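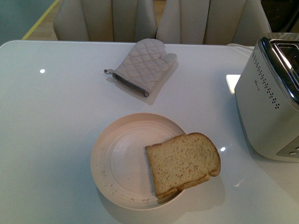
One Slice. Short fiction by Hjørdis Haugland

25th October
By Hjørdis Haugland
20 shares | 5 comments

Noreen had been awake since before it was light. She put the plate on the table and sat down in one of the cream chairs with her coat still on.

"You could eat it at the counter," said Consuelo.

"I'm having it at the table."

It was her mother's plate, the pink one, the last of the set. The edges of it had picked up grey marks from years of knives, and nothing shifted them. Noreen had tried bicarbonate and then a paste from the hardware shop. Her mother used to say the marks were from Noreen's father, who cut his toast as if it owed him money.

The table had come with the flat. It was white and so shiny that the lights showed in it, and Noreen had disliked it for the whole of her first year. Her mother's table would not go up the stairs. Pádraig had measured it twice and then sat on the bottom step and said he was sorry, and it went to a family in Utley.

"Have you got the letter?" Consuelo asked.

"In my bag."

"And the key?"

"They want both keys. I've got both."

The house was number 332. Today she would hand it over, and by the evening somebody else would be working out which switch did the landing. Noreen had cleaned it for the last time the day before. She had found a tin button and a bus ticket behind the boiler and kept the ticket.

She moved the oven mitt further up the table. It was grey and quilted and had a loop for hanging, though she had never put up a hook. Consuelo had given it to her with the toaster when she moved in. Her mother had made toast under the grill all her life and would not have had a toaster in the house. She said they did one side properly and guessed the other.

"Themis says he'll drive you," said Consuelo. "He's got the van until noon."

"I can get the bus."

"I know you can get the bus."

Noreen looked at the bread. It was leaning on the rim, with one crust over the side. She pushed it straight. Her mother would have cut it in four and stood over her until it was gone, exam days and funerals alike.

"Is there any butter?" she said.

Consuelo got up and went to the fridge. There was a scraping of butter left in the dish, and a new pack behind the milk. She brought both, and a knife, and sat down in the other chair.

"Tell him ten o'clock," Noreen said. She took her coat off and hung it on the back of the chair.

Share this story | Leave a comment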